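Gripper drops one stem in every 20 after I cleaned it
Posted in Cells & Fixtures

Stasden
Our arm puts artificial flowers into glass vases. I wiped the finger pads on Friday and reset the grip force to 200, same as before. Now it lets go of thin stems halfway over. Fault log says 1331, and the manual says 1331 means "see manual."

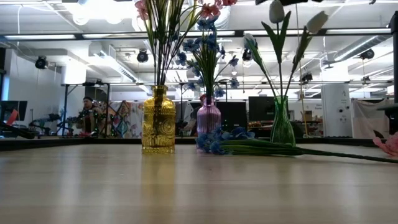

Thick stems are fine. I've re-taught the pick point twice and would like to stop.

Nomura
What did you wipe them with? Cleaner leaves a film on rubber. Go over both pads with a damp lint-free cloth, let them dry, then run 200 cycles before you touch the force. Also check that the pads still meet at the tips. Mine had a gap that only thin parts noticed.

Indon
turn it off and on

Terkotent
Second the gap. Close the fingers on a strip of paper and tug.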